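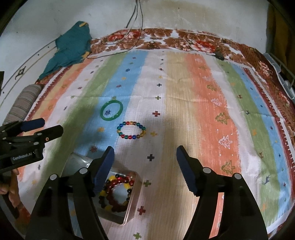
I've been meaning to do the bracelets for months. Every time I get dressed for something I dig through the same knot of beads, give up and go out bare-wristed. So tonight the bedspread got pressed into service as a sorting table, clear plastic box on one side, jade bangle on a blue stripe where I can't lose it. Thread incoming, mute me if you don't care about beads!

Umut Türkmen
November 2022
3 comments 12 shares

2/ First thing I learned: don't sort on a patterned bedspread if you're after tiny things. Mine has pine trees and deer and little crosses all over it, and I keep trying to pick up a printed star. Bracelets are fine. Loose seed beads, forget it, use a dinner plate.

3/ The system, if you can call it that. Solid things get their own spot. Stretchy things go with stretchy things. Anything with a knot I don't trust goes in a mug on the dresser until I restring it (the mug has been there since my last attempt, so don't look to me for discipline).

4/ The glass one with all the colors is staying out. Blue, red, green, yellow, a few clear ones — it goes with every sweater I own. I got it at a craft fair in Hinmont and talked the price down to 70, then felt bad and bought a keychain too.

5/ Colleen Lévesque asked me last time why I keep the dark red ones when I never wear them. Colleen, I wear them in December! With the green coat! You have seen the green coat!

6/ Ok but really, red and brown and yellow beads together are my favorite thing to look at and my least favorite thing to untangle. They grab each other. I had one loop through another loop through a third and I was pulling on the wrong one the whole time.

7/ What works for me: lay the whole clump flat and don't tug. Find one bracelet, hold it with a finger, and slide the others off it. If it's elastic, go slow. I snapped one doing this last winter and I was finding beads in my slippers until spring.

8/ Tried putting a few side by side to see what I'd wear together. Green bangle with the pale aqua beads and the white and pink one is so pretty, I don't know why I never thought of it. The red pile sort of wandered into the group. I'm letting it.

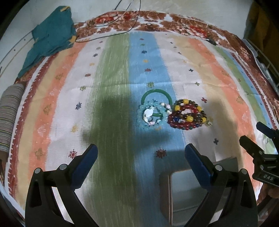 PART TWO: WHERE IT ALL GOES

9/ I looked at the Stirnance organizer, the one with the little velvet bars. It's 282 with shipping and I said no out loud to my phone. For bracelets I bought at a table outside a church!

10/ So the plan is small bags inside a shoebox. Bags are from Tellow, a pack of 300, and yes that is too many bags. If you live near me you're getting bags.

11/ The bangle doesn't go in a bag. It gets wrapped in a soft sock and goes in the drawer by itself, where nothing can knock against it. My aunt taught me that and I've never once questioned her.

12/ Does anyone restring with the Bélanger cord? The thin one. I used fishing line before and it went stiff on me, and I want something that'll hold heavier glass without showing at the knot. Will take any opinion, even rude ones.

13/ Taking a tea break. The aqua beads are coming to work with me tomorrow.

Search posts by this author
Share Comment Save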